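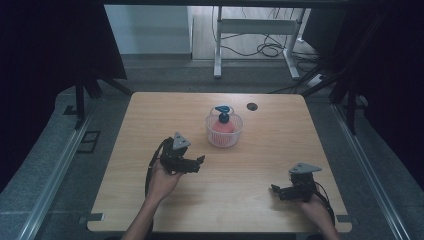 제4장 시연 데이터의 수집

학습 목표

이 장을 마치면 다음을 할 수 있어야 한다.
손에 쥐는 그리퍼를 이용한 시연 수집과 원격조작 수집의 차이를 관측 공간과 행동 공간의 관점에서 설명한다.
하나의 에피소드를 구성하는 데이터 흐름을 나열하고 각 흐름의 시각 기준을 정한다.
과제 명세서를 작성하고, 시작 조건과 종료 조건을 제3자가 판정할 수 있는 문장으로 적는다.
수집된 에피소드의 채택률을 계산하고 탈락 원인을 분류한다.

주요 용어

에피소드, 시연자, 관측, 행동 표현, 상대 자세, 시각 동기화, 외부 파라미터, 초기 상태 분포, 채택률, 보류 집합

4.1 문제의 설정

제3장에서는 모방학습을 조건부 분포의 추정 문제로 정의하였다. 관측 o가 주어졌을 때 시연자가 택한 행동 a의 분포 p(a|o)를 유한한 표본으로부터 근사하는 것이다. 그때 표본 집합 D는 이미 주어진 것으로 가정하였다. 이 장에서는 그 가정을 걷어내고 D가 만들어지는 과정을 다룬다.

D의 성질은 수집 절차에서 결정되는 부분이 크다. 손실 함수나 신경망 구조를 바꾸어 얻는 개선은 D에 포함된 정보의 범위를 넘지 못한다. 물체가 언제나 작업대의 같은 지점에 놓인 상태로 수집된 데이터에서는 물체의 위치와 손의 궤적 사이의 의존 관계를 추정할 수 없다. 모델은 위치를 무시하고 평균 궤적을 외우는 해에 수렴하며, 학습 손실만 보아서는 이 사실을 알 수 없다. 보류 집합을 같은 조건에서 뽑았다면 보류 집합의 손실에도 드러나지 않는다.

따라서 수집은 실험 설계의 한 갈래로 취급하는 것이 옳다. 어떤 변수를 고정하고 어떤 변수를 흔들 것인지, 흔든다면 어느 범위에서 흔들 것인지가 수집 전에 문서로 정해져 있어야 한다. 수집을 시작한 뒤에 이를 변경하면 변경 전후의 데이터를 별도의 집합으로 관리한다.

4.2 수집 방식의 분류

조작 시연을 얻는 방식은 시연자의 손과 말단 장치가 어떻게 연결되는가에 따라 나눈다.

직접 교시에서는 시연자가 로봇 팔을 손으로 잡고 움직인다. 관절각이 직접 기록되므로 기구학적으로 실행 불가능한 궤적이 섞이지 않는다. 반면 시연자의 팔과 몸이 카메라 시야에 들어오고, 양팔 과제에서는 한 사람이 두 팔을 동시에 정밀하게 이끌기 어렵다.

원격조작에서는 시연자가 조종 장치를 움직이고 로봇이 이를 추종한다. 관측과 행동이 모두 실행 시의 로봇에서 얻어지므로 분포의 불일치가 가장 작다. 대신 로봇 한 대가 수집 시간 내내 점유되고, 통신과 제어의 지연이 시연자의 동작을 느리게 만든다. 접촉력이 되돌아오지 않는 장치에서는 시연자가 시각에만 의존하게 되어 접촉 직전에 머뭇거리는 구간이 길게 기록된다.

손에 쥐는 그리퍼 방식에서는 시연자가 로봇의 말단 장치와 같은 형상의 그리퍼를 양손 또는 한 손에 쥐고 과제를 직접 수행한다. 그리퍼에 부착된 카메라가 손가락과 그 앞의 작업 공간을 촬영하고, 별도의 추적 수단이 그리퍼의 자세를 기록한다. 로봇 팔은 수집에 참여하지 않는다. 이 장에서는 이 방식을 중심으로 서술하며, 다른 두 방식에는 차이가 있는 곳에서만 언급한다.

손에 쥐는 그리퍼 방식의 이점은 시연자의 고유 감각과 접촉 감각이 어느 정도 보존된다는 데 있다. 손가락 끝의 반력이 손잡이를 거쳐 손에 전달되므로 물체가 미끄러지는 순간을 시연자가 감지하고 보정할 수 있다. 단점은 수집된 궤적이 로봇의 작업 공간, 속도 한계, 특이점 조건을 만족한다는 보장이 없다는 것이다. 이 검사는 4.6절에서 다루는 사후 처리 단계로 미루어진다.

4.3 기록 단위와 데이터 흐름

에피소드는 과제의 시작 조건이 충족된 시점부터 종료 조건이 충족된 시점까지의 연속 기록이다. 양손 그리퍼를 사용하는 경우 하나의 에피소드에는 다음의 흐름이 포함된다.

(가) 왼쪽 그리퍼 카메라의 영상
(나) 오른쪽 그리퍼 카메라의 영상
(다) 시연자의 머리 위치에 해당하는 상부 시점의 영상
(라) 왼쪽 그리퍼의 6자유도 자세
(마) 오른쪽 그리퍼의 6자유도 자세
(바) 각 그리퍼의 손가락 벌림 폭
(사) 과제 식별자, 시연자 식별자, 초기 배치 번호를 담은 부속 정보

(가)와 (나)는 실행 시 로봇의 손목 카메라가 보게 될 영상에 대응한다. 두 영상에서 손가락이 차지하는 영역의 위치와 크기는 수집 장치와 로봇 사이에서 일치해야 한다. 카메라 고정부가 조금만 기울어도 손가락 끝의 화면상 위치가 달라지고, 모델이 학습한 물체와 손가락 사이의 상대 위치는 그만큼 편향된다. 수집 회차마다 손가락을 완전히 닫은 상태와 완전히 연 상태를 한 번씩 촬영하여 기준 영상과 대조하도록 한다.

(다)는 작업대 전체의 배치를 담는다. 손목 영상만으로는 물체가 시야 밖에 있는 구간에서 관측이 과제 상태를 결정하지 못한다. 상부 영상은 이 구간의 모호성을 줄인다. 다만 시연자의 손과 팔뚝이 나타나므로, 이를 정책의 입력으로 사용할 것인지 판독용 자료로만 보관할 것인지를 미리 정해야 한다. 입력으로 사용한다면 실행 시의 영상에 사람의 팔이 없다는 차이를 처리하는 절차가 필요하다.

행동은 절대 자세로도, 상대 자세로도 표현할 수 있다. 시각 t에서 그리퍼 좌표계의 자세를 T(t)라 하면 상대 행동은 다음과 같이 정의된다.

A(t, k) = T(t)의 역행렬 × T(t + k) (4.1)

여기서 k는 예측 구간 안의 단계 번호이다. 식 (4.1)의 표현은 기준 좌표계의 선택에 의존하지 않으므로 추적 장치의 원점이 회차마다 달라져도 데이터를 합칠 수 있다. 양손 과제에서는 여기에 두 그리퍼 사이의 상대 자세를 추가한다.

B(t) = T_L(t)의 역행렬 × T_R(t) (4.2)

B(t)를 관측에 포함하지 않으면 한 손이 다른 손의 시야 밖에 있을 때 두 손의 간격을 알 방법이 없다. 용기를 한 손으로 붙들고 다른 손으로 내용물을 꺼내는 과제에서 이 누락은 손가락끼리의 충돌로 나타난다. 식 (4.2)를 계산하려면 두 자세가 같은 좌표계에서 표현되어 있어야 한다. 식 (4.1)이 허용하는 좌표계의 자유는 손 하나에 대한 것임에 유의한다.

4.4 시각 동기화

각 흐름은 서로 다른 장치에서 서로 다른 주기로 생성된다. 영상의 시각 표지는 노출 시점, 판독 완료 시점, 수신 시점 가운데 어느 것인지 명시되어 있어야 한다. 수신 시점만 기록되어 있는 경우 버퍼의 적체에 따라 지연이 변동하며, 이 변동은 사후에 복원할 수 없다.

고정된 지연은 측정하여 보정할 수 있다. 흔히 쓰는 방법은 그리퍼를 일정한 진폭으로 좌우로 흔들면서 영상에서 추정한 속도와 추적 장치가 보고한 속도의 상호상관을 구하는 것이다. 상관이 최대가 되는 시간 차를 두 흐름 사이의 지연으로 취한다. 흔드는 동작이 완전히 주기적이면 최댓값이 여러 곳에서 나타나므로, 속도를 불규칙하게 바꾸면서 흔든다.

벌림 폭의 지연은 따로 측정한다. 손가락을 빠르게 여닫으며 영상에서 손가락 사이의 거리를 추정하고 위와 같은 절차를 적용한다. 자세의 지연을 보정한 값이 벌림 폭에도 적용된다고 가정해서는 안 된다. 두 신호가 다른 경로로 들어오는 장치에서는 파지 시점이 접근 동작에 비해 앞서거나 뒤처진 데이터가 만들어지고, 이것으로 학습한 정책은 물체에 닿기 전에 손가락을 닫는다.

모든 흐름은 보정된 시각을 기준으로 공통 주기에 맞추어 재표본화한다. 위치와 벌림 폭은 선형 보간으로 충분하다. 회전은 단위 사원수의 구면 선형 보간을 사용하며, 이웃한 두 사원수의 내적이 음수이면 한쪽의 부호를 뒤집은 다음 보간한다. 영상은 보간하지 않고 가장 가까운 시각의 것을 택한다.

4.5 과제 명세와 초기 상태

과제 명세서는 시연자가 수집 중에 참조하는 문서이며, 동시에 판독자가 에피소드의 채택 여부를 결정하는 근거이다. 두 사람이 같은 문장을 읽고 다른 판정을 내린다면 그 문장은 고쳐야 한다.

시작 조건의 예는 다음과 같다. "용기가 작업대 위에 바로 서 있다. 두 그리퍼의 손가락은 열려 있고 어떤 물체에도 닿아 있지 않다." 종료 조건의 예는 다음과 같다. "물체가 용기 밖의 작업대 면에 놓여 있다. 두 그리퍼가 물체와 용기에서 떨어져 있다." "물체를 조심스럽게 꺼낸다"와 같은 문장은 판정할 수 없으므로 조건으로 쓰지 않는다. 필요하다면 용기가 넘어지지 않을 것, 물체가 떨어지지 않을 것과 같이 관찰할 수 있는 금지 조건으로 바꾸어 적는다.
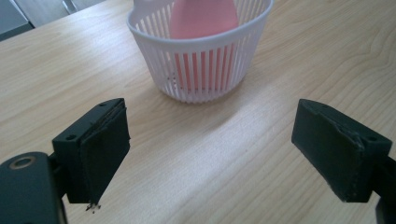 시작 시점에서 손가락과 물체 사이에 여유를 두는 것은 접근 구간을 기록에 포함하기 위해서이다. 물체에 거의 닿은 상태에서 시작한 에피소드만 모으면 먼 거리에서의 관측이 D에 나타나지 않는다. 실행 시의 로봇은 대개 먼 자세에서 출발하므로 첫 관측부터 학습 분포를 벗어난다. 반대로 접근 구간이 지나치게 길면 손실의 대부분이 쉬운 구간에서 발생하고 파지 구간의 비중이 낮아진다. 접근 구간의 길이에는 상한과 하한을 모두 둔다.

초기 배치는 난수표로 정한다. 시연자에게 "적당히 바꾸어 놓으라"고 지시한 경우 배치는 작업대 중앙과 시연자의 주로 쓰는 손 쪽으로 몰린다. 배치표에는 용기의 위치, 용기의 종류, 물체의 방향을 적고 에피소드마다 한 줄씩 사용한다. 탈락한 에피소드의 배치는 표의 끝에 다시 붙인다. 이 절차를 빠뜨리면 어려운 배치일수록 적게 남게 되며, 채택된 데이터의 초기 상태 분포는 설계한 분포와 달라진다.

용기의 벽이 투명하거나 틈이 있는 재질인 경우에는 주의할 점이 하나 더 있다. 내용물의 색이 벽 너머로 비쳐 보이므로 모델은 테두리 위로 드러난 부분과 벽 너머의 부분을 모두 단서로 사용할 수 있다. 불투명한 용기가 실행 환경에 포함된다면 수집에도 불투명한 용기를 포함해야 한다. 물체의 색 또한 같은 이유로 용기와 독립적으로 배정한다. 특정한 용기에 특정한 물체만 담아 수집하면 둘 중 어느 것이 행동을 결정하였는지 구별되지 않는다.

4.6 사례: Rolow 과제군의 수집

이 절의 사례는 Fleltville의 조작 실험실에서 수행된 Rolow 과제군의 수집 기록에서 가져왔다. 수집 설계는 Leena Juntunen, 판독 기준은 Kauko Sjöberg가 작성하였다. 시연자는 3명이고, 기록과 재생에는 실험실 내부 도구인 Fandora를 사용하였다.

수집된 에피소드는 2000건이며 이 가운데 1480건이 채택되었다. 채택률은 다음과 같다.

r = 1480 / 2000 = 0.74 (4.3)

채택된 에피소드에서 200건을 보류 집합으로 분리하였다. 분리는 에피소드 단위로 무작위로 하지 않고 배치표의 구역 단위로 하였다. 인접한 배치가 학습 집합과 보류 집합에 나뉘어 들어가면 보류 집합의 손실이 일반화 성능을 과대평가하기 때문이다.

탈락 원인은 네 가지로 분류되었다. 첫째는 자세 추적의 중단이다. 한쪽 그리퍼가 다른 쪽을 가리거나 손목이 크게 꺾이는 구간에서 주로 발생하였다. 둘째는 시작 조건의 위반으로, 기록이 시작되었을 때 손이 이미 움직이고 있던 경우이다. 셋째는 금지 조건의 위반이다. 넷째는 실행 가능성 검사의 불합격이다. 이 검사에서는 기록된 궤적을 대상 로봇의 역기구학으로 변환하고, 해가 없거나 관절 속도 한계를 넘는 구간이 있으면 에피소드 전체를 제외하였다.

넷째 원인은 시연자에 따라 편차가 컸다. 빠른 시연자의 궤적은 자연스럽고 매끄러웠으나 손목 회전 구간에서 속도 한계를 자주 넘었다. 처음에는 시간축을 늘려 한계를 맞추는 방안이 검토되었다. Sjöberg의 판독 기준은 이를 허용하지 않는다. 물체가 미끄러지거나 흔들리는 접촉 구간에서는 시간축을 늘린 궤적이 같은 결과를 낳는다고 볼 수 없다는 것이 그 근거이다. 접촉이 없는 구간에 한하여 시간축 조정을 허용하는 절충안은 연습문제 4.7에서 다룬다.

손가락 패드의 마모도 기록 대상에 포함되었다. 패드의 표면이 닳으면 마찰 조건이 변하고, 손목 영상에서 패드 가장자리의 모양도 달라진다. Rolow 과제군에서는 패드의 교체 시점을 부속 정보에 적고, 교체 전후의 파지 성공률을 따로 집계하도록 하였다. 새 패드만으로 수집한 데이터가 더 낫다고 단정할 근거는 없다. 실행 시의 로봇이 닳은 패드로 운용된다면 외관의 변동은 학습 집합에도 들어 있는 편이 유리하다.

작업대의 고정 상태는 회차가 시작될 때와 끝날 때 확인하였다. 상판이 수집 도중에 밀리면 고정 카메라의 외부 파라미터로 계산한 작업대 좌표가 그 시점부터 어긋난다. 손목 영상과 상대 행동만 사용하는 정책은 이 오차의 영향을 받지 않으나, 초기 배치의 좌표가 틀어지므로 구역 단위의 분리가 무의미해진다.

4.7 채택 기준과 편향

채택 기준을 엄격하게 하면 D의 품질은 높아지지만 분포는 좁아진다. 시연자가 물체를 한 번 놓쳤다가 다시 잡은 에피소드를 예로 든다. 종료 조건이 충족되었고 금지 조건에 위반이 없다면 이 에피소드에는 회복 동작이 들어 있다. 회복 동작이 없는 데이터로 학습한 정책은 첫 파지에 실패한 상태를 경험한 적이 없고, 그 상태에서의 출력은 정의되지 않은 것과 다름없다.

Ritva Tuominen의 작업 지침에서는 회복이 포함된 에피소드를 별도의 표지와 함께 채택한다. 표지는 실패가 일어난 시각과 재접근이 시작된 시각의 두 값으로 이루어진다. 학습 시에는 실패를 유발한 구간의 행동에 가중치 영을 주고 재접근 이후의 구간은 그대로 사용한다. 회복을 일부러 연출하도록 지시하는 것은 권장되지 않는다. 연출된 실패는 시연자가 미리 알고 있는 실패이며, 손의 움직임이 실제의 경우와 다르다.

채택률 자체를 시연자의 평가 지표로 쓰는 것 또한 피한다. 평가를 의식한 시연자는 쉬운 파지 자세를 반복하고, 그 결과 행동의 다양성이 감소한다. 채택률은 장치와 명세의 결함을 찾는 데 사용한다. 특정 구역의 채택률만 낮다면 추적 범위를, 모든 시연자의 채택률이 같은 회차에서 떨어졌다면 장치의 보정 상태를 먼저 점검한다.

4.8 이 장의 구성

4.9절에서는 자세 추적의 오차 모형을 세우고 식 (4.2)의 오차가 두 손의 거리에 따라 어떻게 전파되는지 유도한다. 4.10절은 카메라 내부 및 외부 파라미터의 보정을, 4.11절은 실행 가능성 검사의 알고리즘을 다룬다. 4.12절에서는 Seija Heinonen의 구역 분할법을 소개하고 배치표의 생성 절차를 의사코드로 제시한다. 강체 변환과 사원수에 익숙하지 않은 독자는 부록 A를 먼저 읽는다. 연습문제 가운데 4.3과 4.7은 Rolow 과제군의 부속 정보 표를 필요로 하며, 표의 열 이름은 부록 C에 정리되어 있다.

예비 문제

4.1 시작 조건 "그리퍼가 준비되어 있다"를 판독자가 영상만으로 판정할 수 있는 문장으로 고쳐 쓰라.

4.2 식 (4.1)의 상대 행동이 기준 좌표계의 선택에 의존하지 않음을 보이라. 두 그리퍼의 자세가 서로 다른 기준 좌표계에서 기록되었을 때 식 (4.2)에 어떤 항이 추가되어야 하는지도 구하라.

4.3 Rolow 과제군의 보류 집합을 제외한 학습용 에피소드의 수를 구하고, 구역 단위의 분리에서 각 구역의 채택 건수가 다를 때 생기는 문제를 논하라.

4.4 벌림 폭의 신호가 영상보다 일정한 시간만큼 앞서 기록되었다고 하자. 이 데이터로 학습한 정책이 파지 구간과 놓기 구간에서 각각 어떤 오류를 보일지 예측하라.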